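Desk and Cable Tidy Service: Frequently Asked Questions

Vusico Home Office Help

We come to your home, sort out the desk and the cables under it, and take away what you no longer want. These are the questions we get asked most.

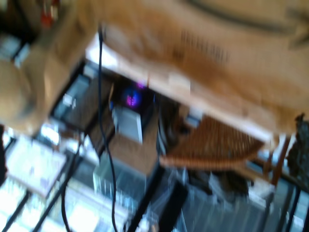
Bookings are taken by phone or through the form on our contact page. Please read the answers below before you book.

How long does a visit take?
Most desks are finished in one visit. If there are two desks in the room, or a desktop computer with several monitors, allow a full morning.

What does it cost?
A standard visit is $77. Cable ties and adhesive clips are included. Trays and power boards are charged separately, and we'll give you the price first.

Do I need to clear the desk before you arrive?
No. Leave it as it is. Put away anything private, and move rugs and bins out from underneath.

Will you turn my computer off?
Yes. Save your work and shut it down before we start. We label each cable at both ends before unplugging it, and everything is switched back on and checked before we leave.

Can you shorten cables that hang to the floor?
We don't cut cables. Extra length is coiled and fixed to the underside of the desk. If you have a sit-stand desk, we leave enough slack for its full height.

My computer case has coloured lights. Can you turn them off?
Usually this is done in the software that came with the computer, and we don't change settings. We can move the case to the other side of the desk if the cables reach.

Do you take old cardboard boxes and packaging?
Yes, up to 8 flattened boxes per visit. Check your warranty first — some sellers want the original carton for returns.

Who will be coming?
Halima Effiong or Liam Conneely. You'll get a text the evening before with the name and arrival time.

Are you open over the holidays?
We close for the last week of December.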